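List: memory-care-tech
Subject: Re: Night wandering sensors, threshold settings and the 5-minute rule
Time: 4:40 PM

On the earlier thread, the original poster wrote:

> We have two Koko bed sensors and one Ledar door contact in a
> house with one resident (mid-stage Alzheimer's, walks unaided,
> up two or three times a night). Every bathroom trip sets off
> the alert and the daughter on night duty has stopped looking
> at it. Is there any reason not to raise the bed-exit delay to
> its maximum? The Ledar manual gives no guidance on using the
> two together. Also, does anyone keep the logs, and for how long?

Three separate questions, taken in order, with a section on daytime activity at the end that follows from the log question.

1. Bed-exit delay

I would not set it to maximum. The delay has to be longer than a normal bathroom trip and shorter than the time it takes the person to get dressed and reach the door. Measure the first one. For the resident in our Tistberg house it was 5 minutes on most nights and 7 on bad ones, so the delay is set to 7. The maximum on our unit would let a fall in the hallway go unnoticed for far too long.

If the person has fallen recently, or has started a new sedative or blood pressure drug, put the delay back to zero until the pattern is known again. Ask the prescriber about getting up at night when any of these drugs changes. A sudden increase in night waking can also be a urinary infection, pain or constipation, and it should be raised with the doctor before anybody adjusts a sensor.

2. Using the door contact with it

Treat the door contact as the primary alarm and the bed sensor as the advisory one. Ours are set up as follows:

Bed sensor: silent notice to the phone after the delay, no sound in the room.
Door contact: immediate audible alert in the caregiver's room, no delay, all hours.
Both within ten minutes: alert repeats until acknowledged.

Do not use a loud sounder at the door itself. It frightened our resident and made her harder to lead back to bed. A low motion light between bed and bathroom did more to shorten the trips than any setting.

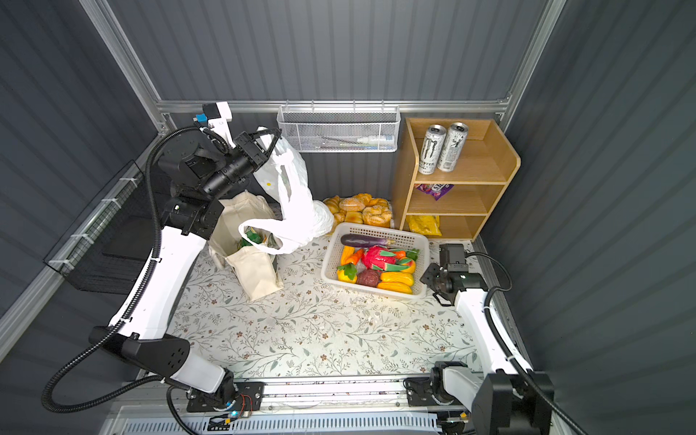 3. Keeping the logs

Yes, keep them. Our hub holds 4000 events and then overwrites the oldest without warning. I export on the first of each month. August gave 679 events, and nearly all of them were bed exits with a return inside the delay. The raw list is of no use to a clinic. What the memory clinic wanted was one line per night: time to bed, number of exits, longest exit, time up. That fits on one page for a month and can be filled in from the export with a short script, or by hand.

Write down anything unusual next to the same line: visitors, a missed dose, a late nap, a change of bedding. Without these notes the numbers cannot be read a few weeks later.

If other people in the house are recorded by the same hub, tell them. Consent from the resident, or from whoever holds health care power of attorney, should be on paper.

4. Daytime activity and night waking

Once the nights were logged, long naps after lunch showed up as the most regular match for bad nights. We now keep the afternoon occupied with simple handling tasks at the table. Folding towels, sorting socks and packing a bag have all held her attention. Choose tasks with no wrong result, put out one thing at a time, and stop when the person starts to push the items away.

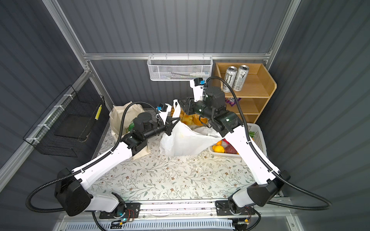
Two arms and a plastic bag over a floral tablecloth.

Daylight before noon is worth trying as well. We have no figures on it that I would trust. Caffeine stops at lunch.

5. Open items

I have not tested the Nikzad floor mat. Two things I would want to know from anyone who has: whether it reports a step off the mat as well as a step on, and whether the edge lies flat on carpet. A raised edge is a trip hazard and would rule it out for us.

The script for the one-line-per-night summary reads the Koko export only. It does not handle the clock change in the fall, so check that night by hand. I can post it to the list files area if there is interest.

--
memory-care-tech: to leave the list, send a blank message with "unsubscribe" in the subject line. Posts are not medical advice.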